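Forkwood House Residents' Meeting: Linen, Bedding and the Clothing Swap

Posted in February by Latifa Berrada

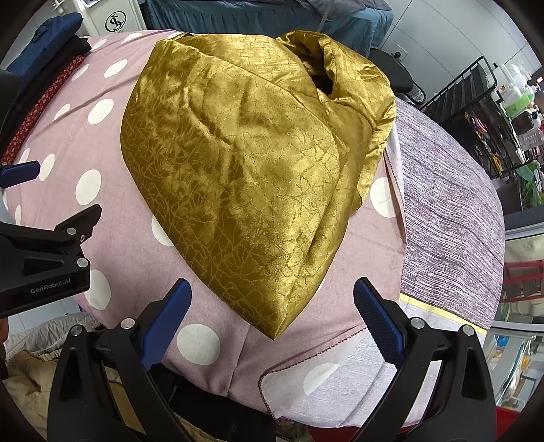

Present: Latifa El-Sayed (chair), Said Erraji, Arsalan Marwat, Abdelilah Ghoneim, Latifa Berrada (minutes).

The meeting opened at 6:30 p.m. in the second-floor sitting room. Minutes of the last meeting were accepted with one correction: the spare key to the linen closet is with Said, not Arsalan.

1. Bedding left over from the winter

Said reported that the linen closet is full to the door. Most of what is in there is bedding that people put away without a name on it. He took everything off the two lower shelves and found fitted sheets folded inside duvet covers, and pillowcases with no match. He has put the sheets back by size, singles on the left. The top shelf is still to do.

Latifa El-Sayed asked whether unnamed bedding could go to the swap. Abdelilah was against this until people have had a chance to look. Agreed that Said will leave the unnamed pieces on the landing table for 16 days, after which they go into the swap.

Latifa Berrada asked that bedspreads be kept apart from blankets. The thick ones take up a whole shelf and get pulled out every time someone wants a thin one. Agreed.

2. Satin and other slippery fabrics

There was a long discussion about satin. Three residents have complained that satin pieces come back from the shared laundry with pulled threads. Arsalan has looked at the drum of the older washer and could not find a rough spot. Latifa El-Sayed thinks the trouble is zippers and hooks in the same load.

Agreed on the following, to go on the laundry room door:

Satin goes in a mesh bag, on the cool setting, with nothing that has a zipper.
No satin in the dryer. Use the rack by the window.
Do not leave it bunched up in the basket overnight.

On folding, Abdelilah said that satin slides off any stack you put it on and he would sooner see it rolled around a towel. Latifa Berrada prefers to lay it out flat on a bed, fold the sides in and then fold up from the bottom, with tissue if it has a woven pattern. Both ways are fine. What is not wanted is satin stuffed into the ends of shelves.

Said asked about ironing. Inside out, low heat, a cotton cloth on top. The house iron runs hot and should be set one mark lower than the label says. Arsalan will put tape on the dial.

3. Clothing and fabric swap

The swap will be held in the sitting room from 2 p.m. Last year the tables were too small and clothes ended up on the floor. Arsalan can borrow two long tables from Grikia, the tailoring shop on the corner, if we return them the same evening.

Clean items only. Dresses, scarves and tops will be hung up, and fabric pieces will be folded on the tables with the length written on a slip of paper. Anything under a yard goes in the scrap box. Latifa El-Sayed would like a separate spot for bedspreads and blankets, as they covered up everything else last time.

We have 30 hangers. Said thought this would be short and will ask upstairs. Plisteline sells them in packs of 17 and it was agreed to buy one pack if he has no luck.

Each household may bring as much as it likes but takes home what is left. Abdelilah noted that two bags from last year are still under the stairs. Latifa El-Sayed will find out who they belong to.

4. Ragab storage boxes

Arsalan brought in one of the Ragab under-bed boxes for people to see. It holds two folded blankets and a set of sheets. The lid does not close well with a heavy bedspread inside. Said measured it against his own bed and it is slightly too tall.

Latifa Berrada said the zip bags we have now do the same job and cost nothing. No decision. Arsalan will ask if there is a lower version and report next time.

5. Laundry fund

The fund stands at over 1000, which covers soap and the service visit for the newer washer. Abdelilah asked for a second drying rack out of the same money. Agreed, provided it folds flat.

6. Other business

The light in the linen closet flickers. Said will change the bulb.

Latifa El-Sayed reminded everyone that the laundry room closes at 10 p.m. and that the quiet cycle is not quiet.

A pale yellow pillowcase with a button missing has been found behind the dryer. It is on the landing table.

Actions

Said: landing table, top shelf, hangers, bulb.
Arsalan: tables from Grikia, tape on the iron, Ragab box.
Latifa El-Sayed: bags under the stairs.
Abdelilah: drying rack.
Latifa Berrada: notice for the laundry room door.

The meeting closed at 7:50 p.m. The next one will be after the swap, same room.

This site uses cookies to remember your settings. By continuing to browse you accept our use of cookies. Accept / Manage settings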